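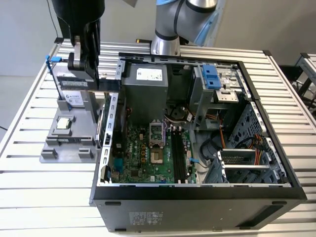 *A memory module in the gripper, over an opened desktop tower at Ridwood's Candgate site.*

## The price of 2997 tries

Ridwood wants a robot that can put computers back together, and it thinks the way to get one is to show it. So far it has recorded 2997 examples at its Candgate workshop, each a single short task: a memory module into its slot, a processor into its socket, a drive into its cage. A person steers the arms. The software watches, and is later asked to do the same.

The company is proud of the number. I'm less sure what it's worth.

Start with variety. The whole collection covers 5 models of desktop. Anyone who has worked a recycling line knows that five models is what you meet before the first coffee break. Parts wait in a grey tray with a place for each of them, a courtesy no pallet of old office machines has ever offered. A system that learns in those conditions may be learning the tray.

Then there is the matter of failure. Of the recordings made by October, 135 were marked as failed and set aside. Ridwood calls this cleaning. Correia, a smaller outfit working on similar repairs, keeps its bad attempts, on the theory that a machine that has never seen a module go in crooked won't know what to do when one does. Neither firm has published a comparison, so take your pick.

The demonstration I watched lasted 29 minutes, most of it resetting parts between tries. Ridwood's project, Zorkesitz, is meant to be working on customer machines next year. When I asked how it does on a model it hasn't been shown, I was told that testing was still to come. I asked which model they would use, and they hadn't chosen one.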